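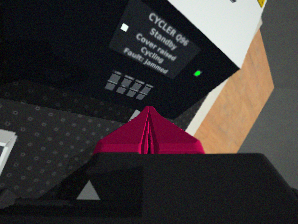

Director's Diary
October 31, 2020

The Institute closed its autumn term this afternoon, and I take the opportunity to enter the month's business while the papers are still on the desk. The greater part of October was given over to the Grerkitar watershed survey. Field parties returned with samples from 28 stations along the main channel and its two northern branches. Four stations above the weir could not be reached owing to high water, and they have been carried over to January, when the access track is expected to be passable again.

Cuiping Long presented her interim report on trout stocks to the staff meeting. Her view is that the decline in the lower reaches has more to do with summer temperatures than with the condition of the gravel beds, although she was careful to say that a second year of readings is required. The discussion was long. I have asked that the bank shading proposal be rewritten with her remarks in mind, and that the section on willow planting be shortened. It presently runs to more pages than the findings.

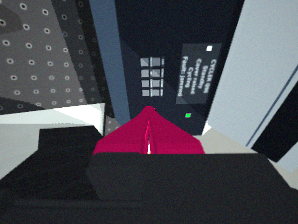

Image: Minami

Correspondence with the town of Drakcombe has resumed. The town wishes to place a public footbridge below the mill and has asked for our opinion on the spawning ground at that point. A reply was sent with a copy of the older survey map – the revised sheet is still with the printer – and a request that no piling be carried out during the winter months. I walked the site on my own account. The bank on the east side is badly undercut, and two of the alders have come down since my last visit. Their roots are holding a good deal of silt, and I would prefer that they be left where they lie.

The library has received the Zundow papers at last. They comprise 83 notebooks, most of them weather and river-level records kept by the same family at the upper lock. The handwriting is clear in the earlier volumes and very poor in the later ones. Several pages have been pressed with leaves and mayflies, and these will be photographed before the volumes are made available to readers. The reading room remains open by appointment, with one reader to a table.

Matters outstanding: the boat trailer requires a new axle; the lease on the lower boathouse has been signed but not returned; the draft annual report lacks its chapter on invertebrates. The clocks go back tonight. I have left a note for the morning party that the river gauge is to be kept on standard time, as it has been all summer, and is not to be adjusted.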